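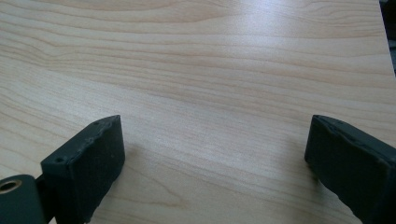 Fernanda Antunes wrote to us last November that a set of table pictures is only as good as the notes on how the tables were wiped down, and she asked why ours had none. She was right, and most of what follows was written with her letter open next to the keyboard.

Brondwood Tabletops
Data card and read-me, last changed 25/02/2022

What is in the set
1257 pictures of light wooden tabletops, the kind you find in kitchens and shared workrooms, with pale grain that runs in thin wavy lines and bunches up wherever it feels like it. We love these tables (you may have guessed) and wanted a record of how they look in everyday light, shine and all. The set covers 29 tables in 12 rooms. Many of the pictures show a bare top, and others have cups, folded cloths or a bit of mail on them.

How the folders are laid out
There is one folder per table, named after the room and then the table, so the long one by the Veloso pantry is veloso_pantry_long. Inside each you will find the pictures and a plain text file called surface.txt with the finish, the last time it was oiled or polished if we know it, and any scratches worth telling you about. Please do read surface.txt before you sort by color! Two tops with the same finish can look quite different next to a window, and I spent a whole evening putting tables in the wrong pile before Graça Torres set me straight.

Cleaning notes
Each top was wiped with a damp cotton cloth along the grain, then gone over with a dry one. No spray polish on the day. Crumbs in the seams of the folding tables were left alone, and so were old cup rings, which we have grown rather fond of.

Labels
Finish is one of matte, satin or glossy. Satin and glossy shade into each other and you will surely disagree with us here and there. Grain direction is given from the long side of the table, wherever the picture was taken from. Glare is marked yes when a patch of light hides part of the grain, even a soft one.

Known problems
The Idel folder has 2 tables mixed together. They came from the same shop and we have not managed to tell them apart, so treat them as one for now.
The Rositura tables were sanded partway through, and the notes from before the sanding are missing.
Dark woods are not covered at all.

Corrections
Send them in with the folder name and the picture number, and a line or two on what you see. Graça goes through them when she has a free afternoon, so an answer may take a while, but every note gets read.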